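Ileana Filip had worked returns at Nuneo long enough to have a favorite tape gun, and on Monday it was gone. In its place was a laminated card that said WELCOME YOUR NEW COLLEAGUES.

The colleagues were a pair of arms sharing one torso. Management called it the Abbasi. Marius Pop called it the in-laws.

"It did 1000 hours of training," said Ylva Magnusson, down from the Eltbridge office with a tablet and very clean shoes.

"I did 36 minutes," said Marius. "Most of it was the fire door."

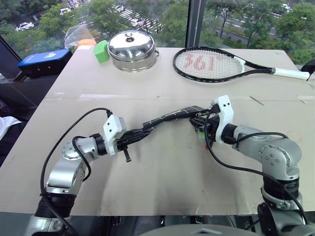

Ileana's new title was Exceptions Lead. An exception was anything the arms gave up on, and her job was to stand by until they gave up. She used to process a bin before coffee. Now she had coffee, then a second coffee, and then a form asking how she felt about the pace of change. She gave it a 3, without checking which end was good.

Marius had started talking to it in the voice he used on his nephew. "Gently," he'd say. "Other side. There you go." 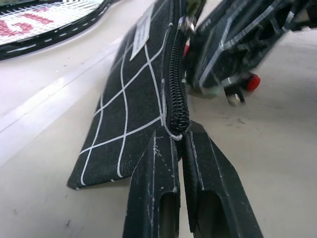
Return 1481 had come back from a customer in Notville with no note. Ileana would have had it checked and shelved by now, and she told Ylva so. Ylva typed for some time. On the table, two black fingers had the end of the zipper pinched between them, and the other gripper was up near the slider, and Ileana found that she was holding her breath over a fabric case.

"Do you want to step in?" Ylva asked.

"Has it given up?"

"Not yet."

Ileana pulled over a stool and sat down. "Then I'm busy," she said.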